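Opinion | Basketball

Free Throws Deserve Better Than We Give Them

The Sturkberg gym holds 800 people when the upper benches are pulled out, and on a good night in February most of those seats are taken. I have watched games there for a long time. The part of the game that gets the least respect, from players and crowd alike, is the free throw. People check their phones. Kids run to the snack counter. Then the game ends by two points and everyone talks about the last shot.

I think we have this wrong, and I think coaches at the school and club level have it the most wrong of all.

Last season Sturkberg lost 7 games by three points or fewer. I went back through the score sheets, which the club keeps in a binder at the front desk, and in all of those games the team missed more free throws than the final margin. I know that is a simple way to look at it. A made free throw in the first quarter changes what happens next, and you can't just add the points back at the end. Still, when it happens that often, it should change what a team does at practice.

It hasn't. I have sat in on plenty of Sturkberg practices, and free throws come at the very end, after the running. Each player takes ten and goes home. Some of them take six. There is no count kept and no follow-up. A player who shoots badly in October is usually shooting the same way in March, and we call that a slump.

The usual defense is that tired shooting is good practice, because players are tired when they shoot free throws in games. There is some truth in that. But you have to own the shot before you can test it. A fourteen-year-old with a loose elbow who takes ten tired shots a night is practicing the loose elbow. Put the shooting at the start for the first two months of the season, when legs are fresh and somebody can look at form. Move it to the end later if you want.

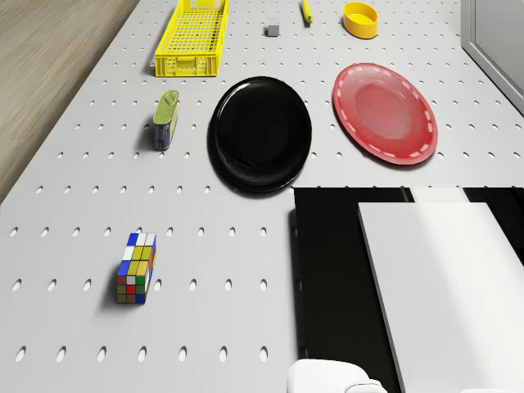
Clubs also say they don't have the time. Jilard, who play in the same league with the same two evenings a week in a shared gym, found it. Their coach, Mal-soon So, splits the first part of practice so that half the team shoots and the other half does passing work, and then they switch. Each player shoots in pairs and writes down makes and attempts on a sheet taped to the wall. The sheets stay up all season where everyone can read them.

I asked her whether the younger players found that embarrassing. She said a few did for the first two weeks, and then they started arguing about whose turn it was. Her team took 1196 practice free throws in one month, by their own sheets. I don't know if that is a lot compared with a college program. It is far more than Sturkberg took.

Jilard are not a talented group, and I don't think they would mind me saying so. They are short and they turn the ball over. They finished third because they drive to the basket knowing that a foul helps them. That is a different way to play. When a team can't shoot free throws, its guards stop going inside late in close games. They settle for long jumpers so they won't end up on the line with the crowd watching. I saw Sturkberg do this against Gisler in the semifinal. With four minutes left they were in the bonus, and they didn't take the ball into the lane on five possessions in a row. Gisler came back and won.

The coach was criticized afterward for his timeouts. The timeouts were fine. His players were scared of the free throw line, and they had good reason to be.

There is a second argument I hear, mostly from parents, which is that free throws are boring and kids will quit if you make them do boring things. I coached the under-twelves for three winters and I never lost a kid over free throws. I lost a few over sitting on the bench, and one over a long drive. Kids like things they can get better at and measure. A layup drill doesn't tell you much, since nearly everyone makes most of them. Going from nine out of twenty to thirteen is something a kid will tell people about at dinner.

What does bore them is standing in one long line waiting for a turn. Most gyms have six baskets, and most teams use two.

I would also like to see the league do something small. The Clasine tournament used to run a free throw contest at halftime of the final, with one player from each club. It was dropped when the halftime break was shortened. It took about five minutes and people stayed in their seats for it. The winner one year was a backup center who hardly played, and he got a bigger cheer than anyone on the floor that night. Bring it back. Let each club choose its shooter from its practice numbers, which would mean that each club had to keep some.

As for Sturkberg, my suggestion is modest. Ask every player on the varsity team to take 300 recorded free throws before the first game of next season. That is less than an hour a week over a normal preseason, done in pairs. Post the numbers. Have one assistant whose job during that time is to watch feet and elbows and say nothing about anything else. Then use the numbers when deciding who handles the ball in the last two minutes.

I don't expect every player to become a great shooter. Some won't improve much, and a coach should know who they are before a semifinal. The rest will get a little better, and a little better is worth a few points a game in a league where a few points decides who plays in the final.

Preseason sign-up is at the front desk. The binder is there too, and anyone who thinks I have the numbers wrong is welcome to go through it.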